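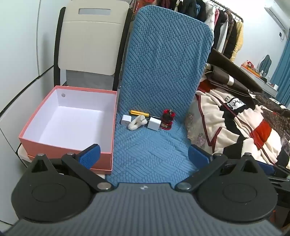 Box and blue fabric, Hakow.

Progress Report to the Takács Fund
Project: Cavau Funeral Assistance and Burial Records
Reporting period ending in August

1. Purpose of the grant
The grant supports families in Hakow and Drurkis who cannot meet the full cost of a funeral, and pays for the transfer of burial records from the older Drurkis cemetery ledgers to a searchable register. This report covers both parts of the work.

2. Funeral assistance
During the period, 26 families received assistance. In 13 of these cases the award covered the opening and closing of the grave only. The remaining awards went toward transportation, cremation fees or a basic casket. The maximum award is still $2,000 per family and is paid directly to the funeral home.

Applications were most often delayed by the wait for a certified death certificate. We now accept the funeral director's signed statement of death while the certificate is pending, and the final payment is released when the certificate arrives. The Fund approved this change in principle at the time of the last report. It has been in use since the start of the period, and no payment has had to be recovered.

Two applications were declined. Both concerned headstones, which fall outside the terms of the grant. The applicants were given the contact details of the county office.

3. Burial records
Transcription of the east section of the Drurkis cemetery is complete. Work on the west section has started but is behind schedule. Several ledgers from that section record plots by the name of the purchaser only, and each entry has to be compared with published death notices before it can be added to the register. Where the two sources disagree on the spelling of a name, both spellings are entered.

Families have begun to use the register to locate graves before planning a second burial in the same plot. Requests of this kind are answered by mail or telephone – the online search page is not yet open to the public.

4. Budget
Spending on assistance is in line with the approved budget. Spending on records is below budget as a result of the delay in the west section. We request permission to carry the unspent portion into the next period for the same purpose. No transfer between the two budget lines is proposed.

5. Next period
The project will continue to accept applications from both towns. A Spanish version of the application form is in preparation and will be sent to the Fund for review before it is printed. The west section ledgers will be completed in plot order, beginning with the plots nearest the chapel.

Submitted on behalf of the Cavau project office, Hakow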